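Foro > Centros de contacto y externalización > Gestión y proveedores

Tema: ¿Merece la pena sacar la atención telefónica fuera? Somos pocos y no damos abasto

marisol_tramontana
06/05/2022

Hola a todos, llevo tiempo leyendo y al final me he registrado para preguntar. Tenemos una tienda online de recambios para máquinas de coser, 34 personas en total contando almacén, y la atención al cliente la llevamos nosotros desde el primer día. El problema es que el teléfono nos está comiendo. El mes pasado hubo un día con 218 llamadas y la mitad eran para preguntar por dónde iba el paquete (¡lo tienen en el correo que les mandamos!, pero en fin).

Tengo dos presupuestos encima de la mesa. Uno es de Charbonneau, que te cobra por minuto hablado y te pone un equipo compartido con otros clientes. El otro es de Bendow, más pequeños, que quieren asignarnos gente fija y cobrar por puesto y mes. El segundo sale bastante más caro sobre el papel. Mi socia quiere firmar ya con el barato y yo no lo veo claro, me da miedo que contesten leyendo un guion y que la gente nos abandone.

¿Alguien ha pasado por esto con un catálogo técnico? Que aquí te llaman diciendo "necesito la piececita que hace clac" y hay que saber de qué hablan.

pepinillo_agrio

Yo lo hice en mi anterior empresa y te digo una cosa: el precio por minuto engaña muchísimo. Parece barato hasta que ves que cada llamada dura el doble que cuando la cogía tu gente, porque el agente tiene que buscarlo todo. Pide que te pongan por escrito la duración media y qué pasa si se pasan. Si no quieren ponerlo, mala señal.

turno_de_tarde

Pues yo discrepo un poco con pepinillo. Trabajo desde dentro, soy coordinadora en una plataforma (no digo cuál, jeje), y los equipos compartidos funcionan bien para lo sencillo. Si la mitad de tus llamadas son de seguimiento de pedidos, eso lo coge cualquiera con una pantalla delante y dos días de formación. Lo técnico te lo quedas tú. No hace falta que sea todo o nada.

Lo que sí te aconsejo es que preguntes por la rotación. En campañas de este tipo la gente se va en cuanto encuentra otra cosa y tú acabas formando a personas nuevas cada verano. A nosotros en agosto se nos marcha medio turno y hay que tirar de refuerzos que no han visto el producto en su vida.

marisol_tramontana

Gracias a los dos. Lo de partir las llamadas no lo había pensado, la verdad. ¿Y eso cómo se hace, con el menú ese de "pulse 1, pulse 2"? Porque a mí esos menús me ponen de los nervios y me imagino a mis clientas colgando.

turno_de_tarde

Con dos opciones no cuelga nadie. El problema es cuando pones siete y la que buscas es la última.

elbuhodelnorte

Permíteme llevarte la contraria en todo, marisol. Antes de externalizar yo miraría por qué te llaman. Si tienes tantísima gente preguntando por el envío, no necesitas más personas al teléfono, necesitas que el correo de seguimiento se entienda. Nosotros teníamos el enlace abajo del todo, en letra gris, debajo de la publicidad. Lo subimos arriba y lo pusimos en el asunto, y en un mes las llamadas bajaron una barbaridad. Coste: una tarde de trabajo.

Externalizar un proceso que está mal es pagar para que otro lo haga mal por ti. Y luego a ver quién rompe el contrato.

pepinillo_agrio

Hombre, búho, eso está muy bien, pero ella tiene el teléfono sonando hoy. Las dos cosas se pueden hacer a la vez.

elbuhodelnorte

Se puede, pero no se hace. En cuanto el teléfono deja de sonar en tu oficina, se te olvida el correo para siempre. Lo he visto más de una vez.

caracola77

Hola! Yo me voy por otro lado. Hemos estado con Drimthorpe dos años y antes con un proveedor local de Jorkberg, y la diferencia la notamos en algo que no sale en ningún presupuesto: en si te dejan hablar con los agentes. Con el de Jorkberg yo iba por allí cada poco, llevaba muestras, comíamos juntos y me contaban las quejas raras antes de que se hicieran grandes. Con Drimthorpe todo pasaba por una gestora de cuenta, muy maja, pero me enteraba de las cosas en el informe mensual, cuando ya no tenían arreglo.

Si vendes piezas, lleva piezas. Que las toquen. Parece una tontería y se nota un montón cuando alguien describe por teléfono una cosa que el agente ha tenido en la mano.
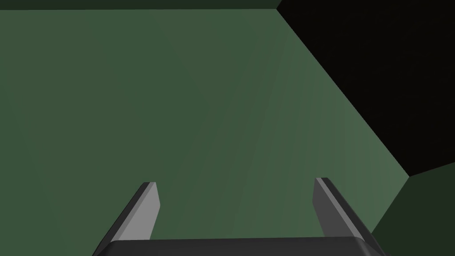 Superficie verde lisa y pinza de dos dedos, render.

Y otra cosa que se me olvidaba, mira bien el preaviso. El nuestro era de 30 días, que suena cómodo, pero había una cláusula de volumen mínimo por trimestre y al irnos a mitad nos cobraron el trimestre entero. Venía en un anexo. Yo los anexos ahora me los leo hasta dormida.

marisol_tramontana

Uf, lo del volumen mínimo me suena de haberlo visto en el de Charbonneau. Acabo de ir a mirarlo y sí, ahí está, en la página de condiciones particulares. Y es alto, por lo menos para nosotros. En temporada floja no llegaríamos ni de broma.

turno_de_tarde

Eso se negocia. Pide que te lo calculen por año y no por trimestre, así los meses buenos compensan los malos. Suelen aceptar si firmas un poco más largo.

pepinillo_agrio

O si les dices que tienes otra oferta, que la tienes.

elbuhodelnorte

Firmar más largo para que te quiten un mínimo que no deberían ponerte... en fin, yo me callo.

turno_de_tarde

Búho, es que una plataforma también tiene nóminas que pagar. Si te reservan gente y luego no mandas llamadas, ¿quién paga a esas personas? No todo son trampas, de verdad.

elbuhodelnorte

Eso te lo compro si el equipo es fijo. Pero en uno compartido, cuando no entran mis llamadas entran las de otro. ¿Qué me están reservando?

turno_de_tarde

Vale, ahí tienes parte de razón. La formación sí te la reservan, y las licencias, pero para eso un mínimo más bajo valdría igual.

hilo_y_aguja

Me meto porque coso y soy clienta de tiendas como la tuya (a lo mejor hasta de la tuya!). Yo lo que valoro es que cuando llamo por una canilla que no encaja alguien sepa que hay varias clases y me pregunte la marca de la máquina. Si me sale una persona leyendo "lamento la incidencia que nos traslada", cuelgo y compro en otro sitio. En cambio para saber dónde está el paquete me da igual quién me lo diga, como si me lo dice un contestador.

marisol_tramontana

Jajaja, "la incidencia que nos traslada", eso es justo lo que me da pánico. Y me sirve mucho, gracias.

Os cuento lo que voy a proponerle a mi socia: arreglar el correo de seguimiento primero (búho, me has convencido en eso, solo en eso), sacar fuera los pedidos y dejar lo técnico en casa con las dos compañeras que más saben. Y a Bendow le voy a preguntar si nos pondrían un solo puesto en lugar de los que vienen en la oferta. Si dicen que no, vuelvo a Charbonneau con lo del mínimo anual.

caracola77

Me parece buen plan. Pregúntales también quién escucha las grabaciones y si puedes escucharlas tú. A nosotros nos las daban sueltas, elegidas por ellos, y claro, eran todas preciosas.

pepinillo_agrio

Lo de las grabaciones, importantísimo. Que las elijas tú al azar.

marisol_tramontana

Apuntado. Cuando tenga respuesta de Bendow vuelvo y os digo qué precio me han dado por el puesto suelto.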